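Print this page | E-mail this page

December
By Despina Panagiotou, Tudurley press desk

Tudurley Repeats a Home-Tidying Result and Gets a Smaller One

BRULLPORT – Tudurley today released its repeat of the Gultard tidying study, and the new numbers are less flattering than the old ones. Across 1321 attempts in furnished living rooms, a two-armed robot picked up a small item from a table and put it in a container in 1012. That is under 77 percent, on a task most people finish without looking.

The team kept the Gultard training method and changed the rooms. Earlier trials used plain tables under even lighting. The repeat used ordinary furniture, patterned carpet and whatever daylight came through the curtains.

"A dark, shiny tabletop with a window behind it is a normal thing to own," said Hefin Craddock, who led the repeat. "If a method only works on a matte gray bench, the paper should say so in the first paragraph."
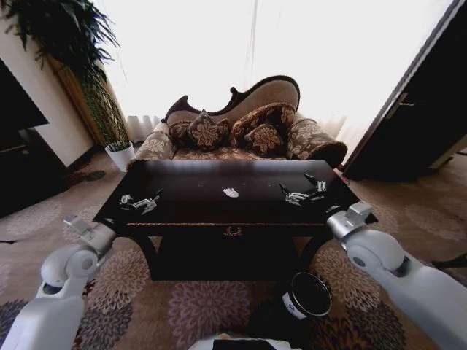 What the figures leave out

Each attempt had a limit of 30 seconds, and a person reset the room afterward. Resets do not count against the robot, though somebody has to do them. Crumpled paper and tissue gave the most trouble, and the team has no firm explanation for it. Only 2 homes were used, so Tudurley makes no claim about homes in general.

Craddock also cautioned against reading the result as progress toward a household product. "We tested one chore. I would not buy anything on the strength of it."

The full attempt log, failures included, can be requested from the Phillips Building office.

Contact: Press Desk, Tudurley, Phillips Building, Brullport
Copyright Tudurley. All rights reserved. | Back to top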